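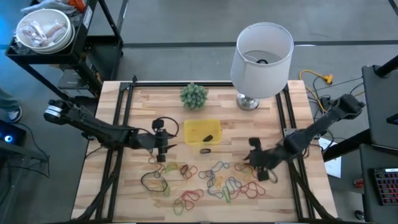

Our club at Ollthorpe has got itself properly stuck with the two-arm sorting project, and I'm hoping somebody on the Starard support desk can spare us a bit of time, as the students have been very patient and I've rather run out of ideas. The task is a simple one on paper: pick the rubber bands up off the table and put them in the yellow container, with both arms sharing the pile between them. The left arm behaves beautifully. The right one, which in our set-up takes whatever is on its own side of the heap, goes down among the bands quite happily, closes, lifts, and then about half the time it stops in mid-air with the bands still in its fingers and the controller reports "grip state unknown". The left arm then waits for it, as it's meant to, and there we all sit.

Ticket: 133
Opened: June 10, 2019
Product: Starard two-arm controller, education licence
Grippers: Wallner parallel, one per arm
Priority: normal, though we would love it sorted before the end of term

What we expected

Both arms carry on until the table is clear. If a grip fails, the arm should open over the table, back off and have another go.

What we get

The right arm stops after the lift. No alarm sounds and nothing goes red on the status page, it just never moves on to the "carry" step. Pressing Resume does nothing. Pressing Stop and then Home clears it every time, and the next pick may or may not be fine.

What we've tried so far

1. Turned everything off and on again, in the order given in the handbook (controller, then arms, then cameras). No change.

2. Swapped the two grippers over. I was fairly hopeful about this one, and so were the students, who did it very neatly and labelled every screw. The fault stayed with the right arm, so we've stopped blaming the gripper.

3. Changed the gripper cable on the right arm for the spare that came in the box. I thought for one happy afternoon that we'd cracked it, but it came back the next session.

4. Raised the grip timeout from the default to 3,000 milliseconds. It now takes longer to get stuck, but it does still get stuck.

5. Ran the right arm on its own with foam blocks instead of bands. It worked perfectly for a whole session, so we know the thing can pick up and let go when it wants to!

6. Put the bands back and ran the right arm on its own again. Stuck on the third pick.

So it only goes wrong with bands, and only on the right. One of our older students wondered whether the gripper position reading is a touch off on that side, so that a thin band between the fingers looks the same as nothing at all, and the controller can't make up its mind. That sounded very sensible to me, but I'd like to hear it from you before we start altering calibration files. The last time we altered a calibration file was in October and it took us until Christmas to get over it.

Reply from support

Thank you for such a thorough write-up, it makes our job a great deal easier, and please pass on our compliments about the labelled screws. Your student may well be on to something. Could you tell us two things? First, what is the "closed width" shown for each arm when the fingers are shut on nothing? Second, could you send a view from one of the wrist cameras with the bands laid out as you normally have them, so that we can see how thin they are and how much they overlap? Please don't change the calibration yet.

Our answer

Closed width on nothing: left arm 0.1 mm, right arm 1.4 mm. We read each one several times and they hardly wander at all. I'm a little embarrassed that we hadn't looked before, because I suppose that's rather a large difference when you're trying to hold a rubber band.

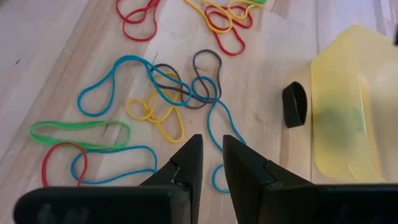
Laying the bands out is something we leave fairly loose, because the students wanted a heap like one you'd find in a kitchen drawer and I was keen not to make it too tidy for them. For the smaller test we use 13 bands, and all but one of those are the thin sort. They do get into a dreadful tangle in the middle, teal and grey and yellow all crossed over each other, and I can quite see that closing on one may bring a neighbour with it. The wide black band, standing up on its edge beside the container, is our easy one. Neither arm has ever got stuck on it, which I now realise fits in very well with the width reading, as there's so much more of it to hold.

Reply from support

That difference is outside what we'd expect, and it explains the pattern you've seen. Anything thinner than the offset is being read as "no object" by the width check and as "object" by the motor current check, and when the two disagree the controller waits. Please run the Gripper Zero routine on the right arm only, with the fingers clean and empty. It is under Arms, then Service, and it does not touch the calibration files, so you can put October out of your mind. Afterwards, set the thin object option to "current only" for both arms and put the timeout back to its default.

Our answer

Zero routine done, and the right arm now reads 0.1 mm, the same as the left. We've had 3 full runs through the small test since then without a stop. The big heap is next, with every band we own in it, and the students are going to try that at the Ellel open afternoon, so could you please keep the ticket open until we've been there and back?

Status: awaiting customer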